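Bramcombe Shared Workshop Completes Two-Arm Robot Bench

2021-11-19

BRAMCOMBE - Members of the Bramcombe Shared Workshop have finished the main construction stage of a bench fitted with two robot arms, the largest joint build undertaken at the site so far. The bench, known among members as Skevia, was opened for booking this week to those who have completed the workshop's electrical safety session.

The project began in April, when the workshop set aside a corner of its rear room for a build that several members could work on in turns. Until then, robotics at Bramcombe had mostly meant small wheeled vehicles and single arms clamped to a desk, each belonging to the person who had made it and taken home at the end of the evening. The new bench belongs to the workshop and stays in place.

According to the workshop's project notice, the purpose of Skevia is to let members practice tasks that require two hands. Passing an object from one gripper to the other, holding a part steady while the second arm turns it, and opening a small bag are among the tasks proposed. The notice states that the bench is intended for learning and that no commercial work will be carried out on it.

Construction was divided among four working groups. One took charge of the enclosure, one of the arms, one of the wiring and one of the software. Each group kept its own log, and the logs are now held together in a binder at the front desk, where they may be read during opening hours. The enclosure log is by a wide margin the longest.

The enclosure is built from aluminum extrusion, a material selected because members were already familiar with it and because offcuts from earlier projects could be used for the shorter pieces. The group had at first planned a simple table with no walls. That plan was changed in the summer, after afternoon light through the rear windows was found to interfere with the camera readings at certain hours. Patterned panels in black and white were then fitted to the sides and back. The workshop reports that the readings have been steadier with the panels in place, although no formal comparison was made.

The choice of pattern was the subject of some discussion. Plain gray had been proposed, and a sample was put up for a short period. The software group asked for something with strong edges and clear contrast, while other members wished for a design that would be agreeable to look at in a room used by many people. The ornamental pattern now in place was accepted by both sides.

The arms took less time than expected and the cables took a good deal more. The arm group built both units from the same set of drawings, which were prepared in the workshop under the name Marras and revised several times over the summer. Each arm sits on the front rail of the bench and reaches inward over the table. Early versions had their cables tied directly to the links, and the log records repeated cases in which a connector worked itself free during a long reach. The routing was then redone, with slack left at each joint.

Work on the wiring continues. The notice describes the present arrangement near the arm bases as serviceable and lists it first among the items to be improved over the winter. Members are asked not to move any lead at the bases without first switching off the supply, and to enter any change in the wiring log on the same day.

Materials were paid for out of the workshop's general project fund, together with contributions collected at the spring open house. The tabletop came from existing stock. It had served in another part of the building and was not refinished before being installed - the group judged that marks on the surface would do no harm to the kind of practice planned. Total purchases for the enclosure, excluding the arms, came to 95 separate items, most of them brackets and fasteners.

The software group has adopted a step-by-step program of exercises, each to be completed before the next is begun. The first called for both arms to move to set positions and return without contact. The second introduced soft objects, mainly cloth and foam. The third, now in progress, makes use of small everyday items of the sort found in a pocket or a desk drawer. Keys were included at the request of members who wished to try something that swings and shifts when lifted, and which is harder to hold than a block of foam.
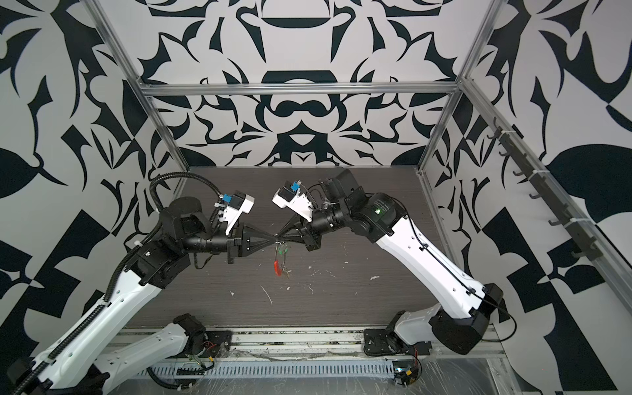
The Skevia bench at Bramcombe: the two grippers above the table, with a set of keys hanging just below them.

As of this week the group had logged 102 exercise sessions on the bench, including short ones that were ended early for adjustment. The logs give particular attention to the meeting point of the two grippers, where a small error in either arm can cause the fingers to touch before the object is properly held. Speed limits have been placed on both arms for this reason and will remain in force through the winter.

Members who book the bench must be accompanied by a second person during any powered session. Bookings are made in blocks of two hours, and the bench must be left with both arms at rest and the supply off. Members under the age of majority may attend as observers, provided that a parent or guardian has signed the usual workshop form. Food and drink are not permitted in the rear room while the arms are powered.

The workshop has also agreed to share its drawings with the maker group at Drastinach, which is planning a bench of its own on a smaller scale. The Drastinach group visited Bramcombe during the fall and has asked for copies of the enclosure log in addition to the Marras drawings. A return visit is expected once its frame is standing. The two groups intend to use the same exercise program, so that notes made at one site can be followed at the other.

A full set of drawings, with the parts list and the current wiring sheet, may be requested at the front desk. Requests by mail are accepted if a stamped return envelope is enclosed. The workshop asks that anyone building from the drawings report errors in writing, and notes that the sheet for the front rail is being corrected and should not be used for cutting until the revised copy is issued.

An evening introduction to the bench will be offered to members before the end of the year, subject to the availability of supervisors. It will cover the power-up procedure, the booking rules and the first exercise in the program. Places are limited by the size of the rear room, and names are being taken on the sheet beside the tool store. Members who have already completed the electrical safety session need not repeat it.

The rear room will be closed on the mornings when the wiring group is at work. Closures will be posted on the door and on the workshop notice board at least two days in advance. The laser cutter and the sewing tables are not affected and may be used as normal.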